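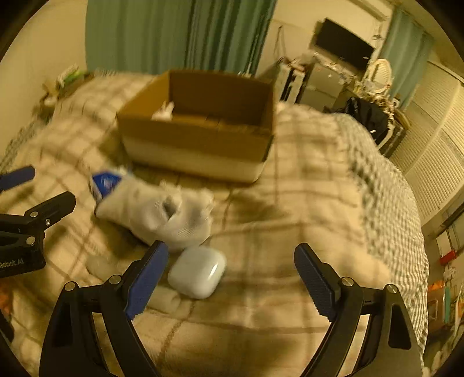
Everything small ends up on my bed. Help!
Posted in October by Mercedes Londoño

Hi all! I just moved into a one-room place in Radcombe and I love it, but there's hardly any free storage, so the bed is where it all lands. Socks, earbuds in their little white case, mail, you name it. I've got a cardboard box I could use for sorting, but I dump things in and then dump them right back out at bedtime. Does anybody have a routine that sticks? I have 17 minutes in the morning if I skip breakfast, and I'd like to keep breakfast.

Zakhar Mykhailiuk
Ooh, I love this kind of thing! Keep the box, but give it one job. Mine is "stuff that belongs in another spot," and it goes on the bed only while I'm sorting. Start with clothes (every sock gets its partner or goes in the wash), then do the tiny things last, when the bedspread is clear and you can see them. Earbud cases are the worst for rolling into the covers, so I put mine in a soup bowl by the door and I haven't lost it in 8 months! Cut the flaps off the box if they're still on, it makes reaching in so much nicer. When the box is empty it slides under the bed. If your bed is too low for that, stand it on end in the closet and you get a free shelf.

Nazar Onyshchenko
get a dresser

Liudmyla Moroz
Zakhar's bowl idea is great, I'm stealing it. I'd add a mesh bag for socks, hung on the doorknob. They go in the bag when they come off your feet and the whole bag goes in the washer, so pairs stay together. I bought 2 and swap them on laundry day. Have fun with the new place, Mercedes!

1,509 views | Contact | © Trotari Home Help | Back to top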